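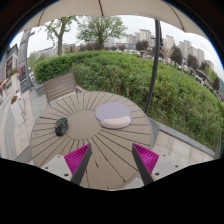
Onyekachi Nwachukwu wrote on last year's copy of this guide that the grasp steps came too early, and that new members were recording before they had checked finger travel. The order below has been changed to match. Checks come first, then the practice grasps, then the recorded runs.

## 4. Outdoor table session

This section covers one session with the hand-held gripper at a patio table. You need two club members, one to hold the gripper and one to keep the log. Read section 3 (charging and storage) before you start.

### 4.1 Before you record

1. Sign out a gripper from the Garside cabinet and write its number in the log. Unit 32 has a new left finger and needs the longer check in 4.4.
2. Look at the ribbed pads on the inner faces of the fingers. Wipe off any grit with a dry cloth.
3. Open and close the fingers five times. Both should move the same distance. If one lags, stop and tell Mervyn Oakley.
4. Check the screws in the mounting blocks by hand. Do not use a power driver.
5. Start Petesow on the laptop and open a new session. Leave the file name as it is.

**Caution:** Keep your free hand away from the fingers while they close. The pads pinch.

### 4.2 Practice grasps

1. Put two objects on the table with a clear gap between them. Pick one soft and flat, such as a mouse pad with a wrist rest, and one small and boxy.
2. Stand so that both objects are between the fingers and the far side of the table.
3. Lower the open fingers over the first object, close, lift to chest height, and put it back down.
4. Repeat with the second object, then swap places with your partner.

**Note:** Slatted tabletops have gaps. Approach flat objects from the side, or a fingertip can catch in a gap and twist the block.

### 4.3 Recorded runs

1. Press record and wait for the tone.
2. Do one grasp per run. Move slowly - a run should last longer than feels natural.
3. Open the fingers fully before you press stop.
4. Log the run as good, dropped, or spoiled. Keep the dropped ones.

The club target for May is 159 good runs. The Skakesora entry form asks for the log as well as the runs, so fill in every line.

If Petesow shows error 124, the memory card is full. Change the card and repeat the last run.

### 4.4 Longer check for unit 32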